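Marisa Ruggiero and Smaranda Toma
Sports and Community, project report
Handed in Mon 27 August

We picked soccer crowds as our topic because both of us grew up going to Koltidska games with our families, and we had always wondered why the stands could be so lively one weekend and so sleepy the next. Our question was a simple one: does it matter more who the visiting team is, or what time the game kicks off?

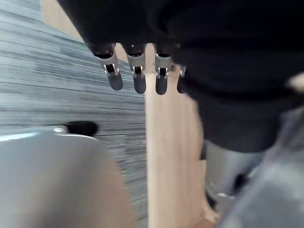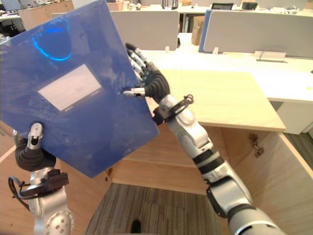

*Second picture: blue folder with a blank label window, held up in the office.*

## What we looked at

Koltidska play in a small regional league with clubs most readers won't have heard of, and we mean that fondly! Their big rivals are Hatel, who are just across the river, and the two towns have been arguing over throw-ins for as long as our grandparents can remember. Kunside, on the other hand, come from the far end of the league's map and don't bring many people with them when they travel.

We had wanted to cover two full seasons, but the attendance book for the earlier one had pages missing, so we settled on one season and tried to do it properly. The club let us copy the crowd figures from the book, and Smaranda typed them into a spreadsheet along with the kickoff time, the weather as the local paper reported it, and the result of the home team's previous game. Marisa did the interviews, mostly in the line for coffee, where people have time to talk (and once they start on last year's relegation scare they are very hard to stop).

## What we found

The best crowd of the season was 3447, for the Hatel game on a Saturday afternoon in November. That didn't surprise anyone we talked to. One man told us he hadn't missed that fixture since he was in grade school, and he had brought two nephews who had plainly been promised something to eat.

The smallest was 700, for Kunside on a weeknight, with heavy rain in the paper's report and a home defeat the game before. So many things were wrong with that evening that we can't really say which one kept people away, and we went back and forth for quite a while on whether to leave it in. In the end we kept it, with this note.

Our most useful pair of games was against Desmet, who visited twice, once in the league and once in the cup. The league game was at night and drew 1208. The cup game was in the afternoon and drew 1409. It's the same opponent, and the weather was dry both times, so we got rather excited when we first put them side by side. Then our teacher pointed out that a cup tie has its own pull, and we had to calm down a little.

Across the whole season, afternoon games did better than night games even with Hatel taken out. Several parents told Marisa that the last bus home was the trouble, as it leaves before a night game is over. We hadn't thought to ask about buses at all. After the third person brought it up we added it to our questions, which means the people we talked to early on were never asked.

## Problems along the way

The attendance book counts season ticket holders whether they show up or not, and we only learned this halfway through. It probably makes the quiet games look busier than they were. We also talked only to people who had come to the game, and they are the wrong people to ask about staying home! If we did this again, we would set up at the market and catch some of the others.

## Who did what

Smaranda made the spreadsheet and the charts in the appendix. Marisa did the interviews and typed up the notes. We wrote the text together at Marisa's kitchen table, with a good deal of help from her mother on the commas. Thank you to everyone at Koltidska who let us in early and answered our emails, including the long ones.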